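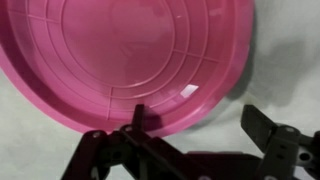
Pink part, ringed face up. Concentric ridges with short radial ribs between them.

2022-10-22, tableware bench, entry by Y. Guo

Continuing the stacking notes for the Gimine set. Parts on the grey table: one blue bowl, one pink dish. Brenda's sheet calls the pink part a lid and the Sombatkul order form calls it a dish. I am writing "pink part" until one of them is corrected.

The ribs matter for cleaning. A flat cloth rides over the ridges and misses the corners where rib meets ring. Soft brush, 3 passes, then rinse. Áine wants the same routine for the Brutell samples, but those have no ribs and a cloth will do.

Glare off the pink surface is a nuisance when looking for scratches. Tilt the part until the bright patch moves off the area of interest, and inspect each ring twice.
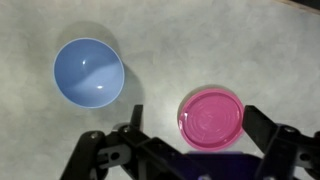

Does the blue bowl need a separate entry in the parts list? It keeps its own line, number 596, even when it is stored with the pink part, so that either can be replaced alone.

Storage. Xinyi's proposal is to nest everything by diameter. I would keep bowls in stacks of 4 at most, as taller ones lean. Paper between pieces for anything glossy. Yavuz has the spare paper from the Stunder delivery, 12 sheets, and will leave it on the shelf.

The tabletop is mottled, which hides crumbs and dust well. Wipe it before putting anything face down. The whitish streaks are to be tried with plain water first, nothing abrasive.

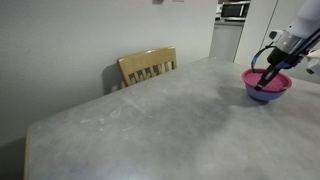 Table by the wall, bowl at the right-hand side. Blue outside, pink inside and at the rim.

To do: settle the name of the pink part with Brenda. Measure outside diameter across the flared rim, and again across the central panel. Ask Áine for the second soft brush back.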